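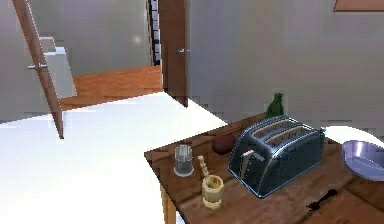 My table in Skundutside, with the glass over on the left of the toaster and the bowl on the right

Demos look fine to me but the arm keeps going straight for the toaster

Posted by Consolacion Estrella, June 2026, in Teaching by Demonstration

Hello everyone, and thank you in advance for reading, because I know I go on a bit. I have been using Skundutside for my simulated kitchen and a Tratov hand controller to drive the arm, and I'm trying to teach what I thought would be a nice gentle first task: pick up the drinking glass, carry it to the other side of the toaster, and set it down near the metal bowl. No pouring, no pushing the lever, nothing fancy. I wanted one thing I could finish before I got brave.

I have recorded 47 demonstrations over the past couple of weeks, in the evenings mostly, with a cup of tea going cold next to me. I threw out the ones where I dropped the glass or closed the fingers on air, so these are all successes. When I play them back I'm quite proud of them! The glass gets there every time.

Then I train, and I let the arm try it alone, and it does the first part pretty well. It finds the glass, closes on it, lifts it a little. And then it heads right into the side of the toaster as if the toaster weren't there. Sometimes it stops just short and sort of trembles, which is sadder to watch than the crash.

A few things that may matter. When I drive, I sometimes swing the glass around the front, passing over that black utensil, and sometimes I go up and over the top of the toaster, depending on how my wrist feels. I have also gone around the back once or twice, by the green thing, but that was awkward. The mortar is right next to the glass and now and then I bump the pestle on the way in, though I kept those if the glass still made it. And I do pause a lot, mostly to look at where my fingers are.

Do I need more demonstrations? I have seen people mention 800 for a task like this and my heart sank. I have a job and a dog. I would love to hear from anybody who has taught something similar by remote control, and please use small words if you can, I came to this from quilting.

mossy_harbor

Welcome, Consolacion, and please don't go record 800 of anything yet! I think you have already found your trouble and tucked it into the middle of your post, in the bit about your wrist.

Think about what the arm is learning from. It holds the glass to the left of the toaster, and it looks through your recordings for what you did at that moment. In one pile you moved toward the front edge of the table. In another you went up. In a couple you went to the back. A simple learner, the plain kind that tries to match you as closely as it can on average, will blend those together, and if you blend "toward the front" with "toward the back" you get a line through the middle, and there sits the toaster. The trembling is very likely the same trouble showing up in a milder way. It leans toward one route, then the picture changes a hair and it leans toward the other.

So my advice is to choose one route and be boring about it. I would go over the top. Going around the front takes you across the utensil, and while that's lying flat and you would clear it easily, the front route also has a sideways bend in it that is harder to repeat the same way every time. Over the top you can do as three plain motions: straight up until the bottom of the glass is well above the toaster, straight across, straight down beside the bowl. Give yourself more height than you think you need. When the arm copies you it will be a bit low on some tries and a bit high on others, and you want "a bit low" to still be safe.

Go through the ones you have and keep only the over-the-top ones. If that leaves you with fewer than you'd like, record more of that kind until you have about as many as you started with. I did something very close to this in April with a pitcher and a bread box, and I was down to 11 keepers when I finished sorting, which hurt my feelings a good deal. I recorded fresh ones over three evenings and the next training run was the first that cleared the box.

About the pauses. Your pauses teach it to pause. If you stop above the glass for two seconds in every recording, there are a whole lot of moments in your data that say "when you are here, do nothing," and it can get stuck there. Some people trim the still stretches out afterward and I believe Skundutside has a setting for it when you export, though I can't remember what they call it in the current version. I find it easier to practice the run a few times without recording, until my hand knows it, and then record. You quilt, so you know about this already. You wouldn't do your first row of stitches on the good fabric.

On the pestle, I'd drop the recordings where you bumped it. They count as successes to you because the glass arrived, but the arm is learning the bump along with everything else. Come down on the glass from straight above, or from the side away from the mortar, whichever your controller makes comfortable, and stick to that one too.

Do vary the things that ought to vary. Have the glass start in slightly different places from one recording to the next, and nudge the bowl too if the program lets you. Same route, different starting spots. People hear "be consistent" and leave every object frozen in place, and then the arm only knows that one exact table.

T. Okafor-Lind

more data fixes most things in my experience. I use Annamalai not Skundutside so can't speak to the settings. also check your gripper open/close is being recorded at the same rate as the motion, mine wasn't and it was letting go of stuff for a month before I noticed

pinwheel_ray

I agree with nearly everything mossy_harbor wrote and just want to add a couple of pieces from the other end of it, because I drive a Tratov too and it has its moods.

First, your view. When I'm driving I can spin the scene around and peek behind the toaster, and I did this constantly without thinking. The arm can't do that. It only gets the cameras you chose when you set up the recording. So before you record another batch, switch your own screen to those same cameras and try the task that way. If you can't tell how high the glass is above the toaster, the arm can't tell either, and no amount of good driving will help it. A clear glass makes this worse, with the table showing right through it, and a shiny toaster isn't doing you any favors as a neighbor. You may want to add a camera on the wrist, or one looking along the table from the side so the height shows up. If you want a quick test of whether the glass is the problem, swap in that round brown thing for a day, if your fingers open wide enough for it, and see whether the carrying part gets better.

Second, teach it what to do when it is a little bit wrong. All of your recordings are of you doing it right, so the moment the arm drifts low it is somewhere you have never been, and it has nothing to go on. Once your over-the-top set is trained and mostly working, do a short batch where you begin in trouble on purpose. Start with the glass already in the fingers but too low and too near the toaster, back away, rise, and carry on as usual. Begin recording after you have gotten into the bad spot, please, so you don't teach it how to get there! A small number of these did more for mine than a big pile of clean ones.

If your setup lets you take over partway through, even better. Let the arm try, keep your hand on the controller, and grab it when it starts to go astray. I do that with a little add-on called Surkon that marks which part was me and which part was the arm, and I only train on my part.

As for how many, I'd try what mossy_harbor says, train, and watch it ten times before recording more. Write down where each one goes wrong. If they all go wrong in the same place, record for that place.

Consolacion Estrella

Oh, you are all so kind. I sorted them last night with a notepad and it was very nearly an even split between front and over the top, so there's my line through the toaster. I have also just looked through the cameras the arm gets and I can hardly tell how high I am at all, so I am putting one in at the side before I do anything else. T., I checked the gripper and it matches, thank you for the thought. I'll do the over-the-top set this week and the starting-in-trouble ones after that, and come back to tell you how it went.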